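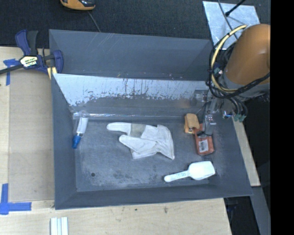
Most people who want to photograph frost patterns on a window start by buying a macro lens. I did too, and it sat in a drawer at my place in Palwood for most of a winter while I worked out that my trouble was the light. Frost is clear stuff on clear glass, and if you point a lamp straight at it you get a photo of a lamp. You want light that skims across the surface. Look at any shiny panel with light falling across it, like the sloping one at the back of the gray bin, and you'll see a pale glare broken up by dark streaks and speckles. Every mark on it shows. Frost behaves the same way, and your job is to get the glare where you want it and then stop fiddling.

What you need

A camera with manual focus. A tripod, or a windowsill and a bag of rice. One small lamp with a neck that bends. A piece of black cloth bigger than the window pane. Patience, which the store in Prirnasov does not carry.

Setting up

Pick an old single-pane window. Modern double glazing is wonderful for heating bills and grows almost no frost, so you may have to befriend somebody with a drafty shed. Mine belongs to Edvin Dalen, who has never fixed the window and has my full support.

Hang the black cloth outside, a foot or so back from the glass. If it touches the pane you'll photograph cloth. Then put the lamp off to one side, nearly level with the glass, and turn off every other light in the room.

Now move the lamp in small steps. At most angles you get gray mush. At one or two angles the feathers jump out white against the black. Mark that spot on the sill with tape before you bump the lamp with your elbow.

Settings

Start at f/8, ISO 200, and a shutter speed of 1/4 second, with the 2-second timer on so your finger isn't part of the exposure. Check the brightest bits on the screen. If they've gone to blank white, use a faster shutter speed.

Focus by hand. Autofocus will look straight through the frost and lock on to whatever is behind it, usually a fence. Keep the back of the camera parallel to the glass or half the picture will go soft.

Don't breathe on it

I mean this. Shobha Unnithan leaned in to admire a perfect fern last December and we had a perfect puddle. Wear a scarf over your mouth, and keep the lamp cool, meaning LED. An old halogen bulb gives lovely light for as long as there's anything left to light.

How many to take

In one morning at Brunet I took 300 pictures and kept 7. Work from the wide view down to the details, as the edges tend to go first once the sun is up. Shoot raw if you can and add contrast later, gently. Blue is fine. Electric blue is a nightclub.

We use cookies to remember your preferences. By continuing to browse you accept our cookie policy. Accept / Manage settings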